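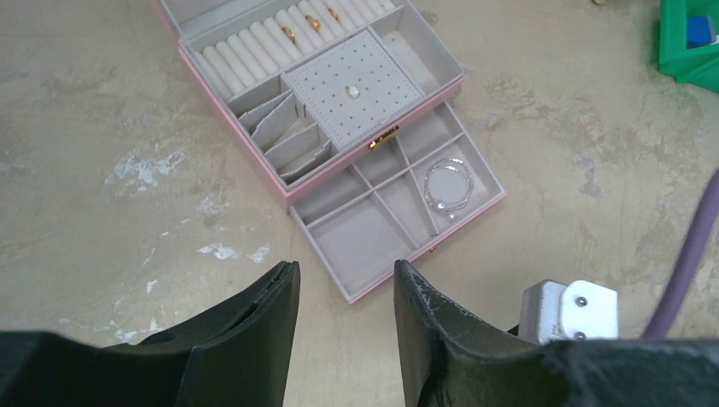
I own very little jewelry, and for many years I kept it in a way that I am a bit ashamed of. The rings lived in a coffee cup, the bracelet was in the drawer with batteries and old keys, and the earrings were wherever I took them off the night before. In March I decided to finish with this, and I bought a proper box. Now the three gold rings stand in the ring rolls, the bracelet has the long section on the right side of the drawer, and most of the other compartments are empty. I like it like this. Pink was not my first choice of color, but the grey one was sold out and I did not want to wait.

I found it in a small home goods store in Drunbridge, the one on the way to the bus station. The brand is Mirent, which I did not know before. There was also a bigger model, with a mirror and 2 drawers, and the price of it was 64 dollars. I stood in front of it for a long time. Then I thought, what will I put inside? When a person has a big box, she starts to look for things to fill it. I know myself, I did the same with the bookshelf. So I took the smaller one and went home with it on my knees in the bus.

The first evening I put a towel on the bed and brought everything there from all the places. It took me some 15 minutes to collect it and then almost two hours to decide. I found a broken chain from my school years, a brooch shaped like a leaf (not mine, I think it came with a coat), and many earrings without a pair. In my language we have a word for a thing which lost its pair, and I could not find a good English word for it. "Single" sounds like it is looking for a husband.

I made a simple rule. If I did not wear it since we moved to Clonuvwood, it does not go in the box. The broken chain went to an envelope, because the jeweler on Ignacio Street maybe can repair it, or maybe he will buy it for the metal. The brooch went back on the coat. The earrings without a pair I kept in a small jar for one month, in case the others appear. One did appear, inside a winter glove, and I was so happy that I wore the pair the whole week.

About the box itself I have a few remarks, if somebody is thinking to buy a similar one. The ring rolls are quite tight. At first I was pushing the rings with force, but it is better to open the slot with one finger and let the ring go down between. The panel with the little holes is good for studs, but for hooks I find it not so comfortable, they turn around and hang on their neighbors. The slanted dividers I still do not understand completely. My sister says they are for watches, my friend says for more earrings, and the paper in the package says only "accessories" and a number, 1111, which I suppose is the model.

The lining attracts dust. I clean it with a piece of tape around my fingers, once a week, usually on Friday when I clean the bathroom too. A wet cloth I tried one time and it left a mark that needed a whole day to go away - please do not do this.

What I did not expect is that I wear my things more often. Before, to look for a ring in the morning was too much work, and I went out without it. Now I open the lid while the coffee is getting ready, I choose, and when I come home I put it back in the same slot. The bracelet I wore three times already this month, and the last time before that was a wedding.

The coffee cup is a coffee cup again. It has a small scratch inside from the rings, but I drink from it every morning.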